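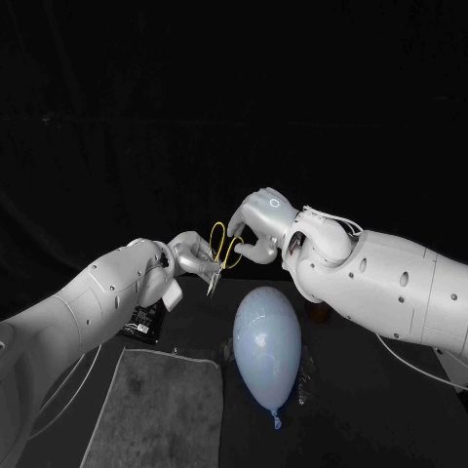
Scissors over a pale blue balloon, black curtain behind.

Ticket 621
Subject: Hum on vocal channel, rehearsal room, and monitors cutting out
Raised by: Jade Pilkington
Assigned to: Derek Cheetham
Priority: High (changed from Urgent by D. Cheetham)
Status: Closed

Jade Pilkington, 10:15
The vocal channel has a hum on it. It is a B flat, or close enough that the pianist has started playing along. We are singing three tunes in F and one in D minor so it is only rude some of the time. It is there whether or not anyone is at the mic. The floor monitors also drop out for a second or two, always in the ballads. Please can it be fixed before the Marsden gig, as we are taking the same desk with us.

Derek Cheetham, 10:52
Thanks Jade. A few things to try before I drive over:
Mute every channel except the vocal. Does the hum stay?
Swap the mic lead for one from the blue drum. Leave the ones with red tape in the drum, they have red tape on them for a reason.
What is plugged into the wall by the piano?

Jade Pilkington, 11:30
Hum stays. New lead, same hum, slightly more confident. Plugged in by the piano: the desk, the bass amp, a lamp and the kettle.

Derek Cheetham, 11:34
The kettle.

Jade Pilkington, 11:36
It's a long rehearsal.

Derek Cheetham, 11:41
Unplug the kettle and the lamp. Then put the desk and the bass amp on the same four-way. At the moment one of them is on the extension from the corridor, unless someone has moved it, and I would be amazed if someone had moved it.

Jade Pilkington, 12:20
Done. It was on the corridor extension. Hum has gone down by a lot but you can still hear it in the gaps. We do a version of a Zadanari tune with a four-bar silence before the last chorus and it is no longer a silence.

Derek Cheetham, 12:48
Good, so that was a ground loop, or most of one. What's left could be the Trunen preamp. Is it still between the mic and the desk? Is the gain past two o'clock?

Jade Pilkington, 13:05
Yes and yes. Our other singer likes it at four o'clock. She says it gives her warmth.

Derek Cheetham, 13:12
It gives her hum. Take the Trunen out completely, go straight into channel one and bring the gain up until the loudest note just misses the red light. Warmth can be added later with the EQ, or a cardigan.

Jade Pilkington, 14:40
Straight into channel one is clean. Silence is silent. There has been a short debate about warmth, which I am leaving off the ticket.
Monitors still cutting out though. Twice in the slow one just now, both times on the held note at the end of the bridge.

Derek Cheetham, 14:55
Are the monitors the Rustbridge pair? They have an auto standby switch on the back, marked ECO. If the signal gets quiet enough they decide you have gone home. Brushes and a soft vocal would do it. Turn ECO off on both and play me 15 minutes of the quietest thing you know.

Jade Pilkington, 15:31
ECO was on, both of them. Turned off. We did the slow one three times and then a bass solo, and they stayed on throughout, even for the bass solo.

Derek Cheetham, 15:38
Then I'll call that fixed. Trunen can come back to me for a look. Last time I opened it there was a joint in there I didn't care for, and a replacement board is 400 quid, so I will be trying the soldering iron first.

Notes for the Marsden gig (D.C.):
Desk and bass amp on one four-way, taken from one socket.
Vocal into channel one, no preamp.
ECO off on both monitors. Check again after the van, the switch sticks out and catches on the blankets.
Spare mic lead: blue drum, number 19.
Kettle at the far end of the building.

Jade Pilkington, 15:50
Noted. The pianist would like it recorded that he misses the B flat.

Derek Cheetham, 15:51
Recorded. Closing.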